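Home | Fares | Timetable | Luggage | Help | Contact

Print this page | E-mail this page

Garkdale to Havport Coach Link -- Frequently Asked Questions

The answers below cover the questions our office is asked most often. They apply to all Preltia coaches between Garkdale and Havport, including the early service that connects with the morning ferry. The summer timetable starts on 17th June.

Do I need to book in advance?

Yes, for the early coach and for any journey on a ferry day. On other services you can pay the driver if there are seats left, but we can't promise there will be. Booking closes 30 minutes before departure from the first stop.

Where does the coach leave from in Garkdale?

From the stand on the station side of Ó Gríofa Street, opposite the post office. The old stop outside the market hall has not been used since May and the shelter there is now for local buses only.

Where are passengers dropped in Havport?

At the ferry terminal first, then at the town square. If you are going to the hospital, stay on until the square and change to the local bus. Drivers cannot stop between the two, even if the traffic is standing still.

What happens if the ferry is late?

The last coach of the day waits for the ferry for up to 25 minutes. After that it has to leave, as the driver's hours are fixed by law. If you hold a through ticket and miss the coach for this reason, go to the desk in the terminal and the staff will arrange a taxi or a seat on the first coach next morning. Through tickets are the only ones covered. If you bought the coach and the ferry separately, we will move your coach booking free of charge but we don't pay for a taxi or a room.

Can I change or cancel my booking?

You can change the time or date once without a fee, up to the close of booking. Cancellations made before then are refunded to the card you paid with, less a charge of £3. We do not refund tickets after the coach has left -- please ring us if you are stuck in traffic, because we may still be able to move you to a later service.

How much luggage can I bring?

One large case or rucksack in the hold and one small bag on board. Folding pushchairs and wheelchairs travel free and don't count towards this. Bicycles are carried if there is room, with the front wheel off, and you need to tell us when you book. 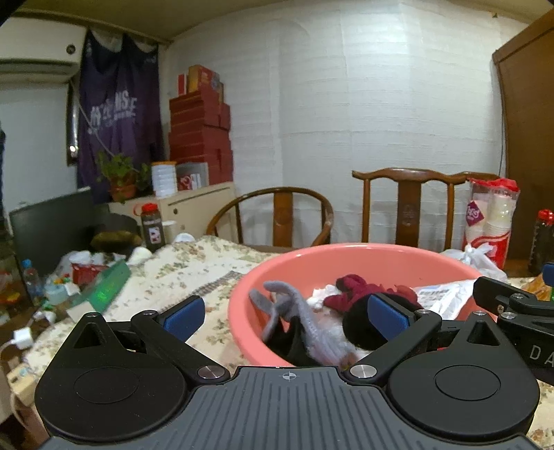
A second large case can be added for a small charge, again when you book. Please put your name and a telephone number on everything that goes in the hold. Drivers will load and unload heavy cases, but they are not able to carry them into the terminal.

I left something on the coach. What should I do?

Ring the office with the date and time of your journey and where you were sitting. Items handed in are kept at the Garkdale office for 21 days. You can collect them in person or ask us to post them at your own cost. Food is thrown away at the end of the day.

Can I bring a dog?

Small dogs can travel on your lap or at your feet. Larger dogs are at the driver's discretion, apart from assistance dogs, which are always carried free.

Are there child fares?

Children under five travel free on an adult's lap. From five to fifteen they pay half fare and must have a seat of their own. Under-twelves have to be with an adult.

Is there a toilet on board?

On the ferry-day coaches, yes. The smaller vehicles used for the midday service do not have one.

Do you take private bookings?

We do, outside the main holiday weeks. Send us the date, the number of passengers and both addresses, and we will reply with a price by e-mail.

Print this page | E-mail this page

Contact us | Conditions of carriage | © Preltia Coaches | Back to top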